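홈 | 자유게시판 | 운동·취미 | 질문과 답변 | 중고장터 | 로그인

운동·취미 > 필라테스/요가

제목: 수건 제공되는 센터 다니시는 분들, 개인 수건 따로 챙기시나요?

인쇄하기 | 이메일로 보내기

글쓴이: 보리차한잔
2/4/23

필라테스 시작한 지 5개월 됐습니다. 처음 다닌 곳은 헤이우드(Heywood)라는 데였고 수건이 기본으로 나왔습니다. 이번에 이사하면서 집 앞 우스토프(Ustov)로 옮겼는데 여기는 수건 대여가 한 번에 750원입니다. 한 달이면 얼마 안 되는데 매번 내려니 신경이 쓰입니다. 다들 개인 수건을 들고 다니시는지, 들고 다니면 어떤 크기가 좋은지 궁금합니다. 기구 위에 까는 용도랑 땀 닦는 용도 둘 다 생각하고 있습니다.

↳ 오후네시
저는 개인 수건 씁니다. 큰 것 한 장, 얼굴 닦는 작은 것 한 장. 큰 건 기구에 깔고 작은 건 목에 겁니다. 가방이 무거워지는 게 단점인데 익숙해지면 괜찮아요.

↳ 반올림
회비 내는데 수건값을 또 받는 게 이해가 안 됩니다. 우리 동네는 세 군데 다 무료예요. 저라면 상담할 때 그것부터 물어봤을 것 같네요.

↳ 감자전두장
반올림님 말씀도 맞는데 세탁비가 생각보다 많이 듭니다. 예전에 헬스장 프런트에서 일했는데 여름에 수건 세탁 업체 단가가 올라서 8월부터 유료로 바꿨어요. 회원분들 항의가 꽤 있었지만 없어지는 수건은 확실히 줄었습니다. 그 전에는 집에 가져가시는 분이 정말 많았어요.

↳ 반올림
그건 운영하는 쪽 사정이고요. 회비에 포함해서 받으면 될 일을 따로 받으니까 기분이 나쁜 겁니다.

↳ 감자전두장
포함하면 안 쓰는 사람도 내게 되잖아요. 저는 따로 받는 쪽이 공평하다고 봅니다.

↳ 느린걸음
색깔 얘기도 해야 할 것 같아서 답니다. 흰 수건은 화장품이 묻으면 끝이에요. 저는 남색으로 바꾸고 편해졌습니다. 대신 처음 몇 번은 꼭 단독 세탁하세요. 물이 빠집니다. 섬유유연제는 넣지 마시고요. 흡수가 안 됩니다.

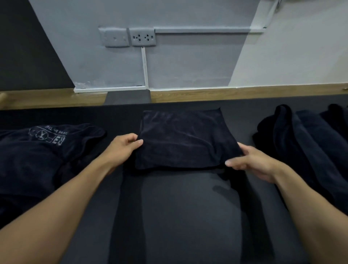
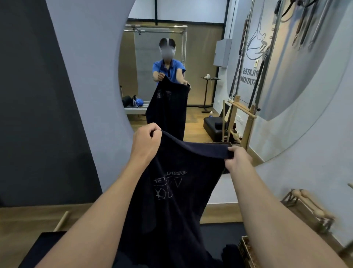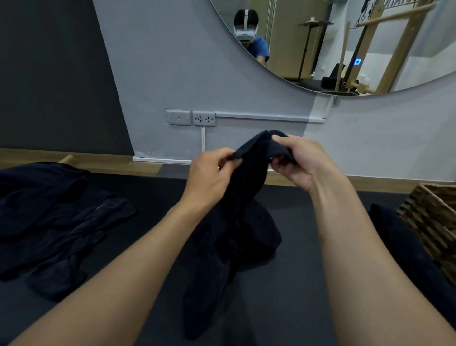

사진: 남색 천을 두 손으로 잡은 모습 (첫 번째는 접은 수건)

↳ 보리차한잔
감사합니다. 남색은 생각을 못 했네요. 먼지는 많이 안 보이나요?

↳ 느린걸음
보입니다. 흰 먼지는 흰 수건보다 훨씬 잘 보여요. 건조기 한 번 돌리면 많이 떨어지는데 건조기 없으면 널기 전에 세게 터세요. 그리고 로고 찍힌 건 프린트가 갈라질 수 있으니 오래 쓰실 거면 무지로 사는 게 낫습니다.

↳ 오후네시
유연제 얘기는 좀 다르게 생각합니다. 저는 조금씩 넣는데 흡수 잘만 돼요. 안 넣으면 뻣뻣해서 목에 쓸립니다.

↳ 느린걸음
수건 원단 차이일 수도 있겠네요. 제 건 두꺼운 편이라 넣으면 확실히 물이 겉돌았습니다. 식초 한 숟갈로 대신하고 있어요.

↳ 오후네시
식초는 냄새가 남아서 저는 한 번 하고 그만뒀습니다. 각자 맞는 걸로 하면 될 것 같아요.

↳ 모퉁이집
제품 물어보셨으니 적자면 저는 트로르베리(Trorberg) 스포츠 타월 씁니다. 얇고 금방 마르는데 기구에 깔면 밀립니다. 야스토드우드(Jastodwood) 면 수건은 안 밀리는 대신 마르는 데 하루 걸려요. 세일할 때 한 장에 3000원 더 싸게 샀습니다. 기구용이면 면을 추천합니다.

↳ 감자전두장
밀리는 건 좀 위험하지 않나요. 저희 강사님은 리포머에 극세사 수건은 못 깔게 하십니다. 발 올리는 동작 할 때 미끄러진다고요.

↳ 모퉁이집
네, 그래서 극세사는 이제 땀 닦는 데만 씁니다.

↳ 초록우산18
저는 결국 대여로 돌아왔습니다. 수업을 일주일에 한 번만 가는데 젖은 수건을 가방에 넣고 회사에 가는 게 싫더라고요. 방수 파우치도 써 봤는데 저녁에 열면 냄새가 납니다. 횟수 적은 분은 대여, 자주 가는 분은 개인 수건이 맞는 것 같습니다.

↳ 반올림
주 3회면 무조건 사는 게 이득입니다. 대여료 계산해 보세요.

↳ 보리차한잔
저는 주 2회라 애매하네요. 일단 면으로 된 남색 큰 수건 한 장만 사고 작은 건 집에 있는 걸 쓰겠습니다. 우스토프에 극세사 깔아도 되는지는 다음 수업 때 물어보고 댓글 달게요. 답변 주신 분들 감사합니다.

이전 글 | 다음 글 | 목록

문의: 게시판 운영자에게 쪽지 | 게시물의 저작권은 작성자에게 있습니다 | 맨 위로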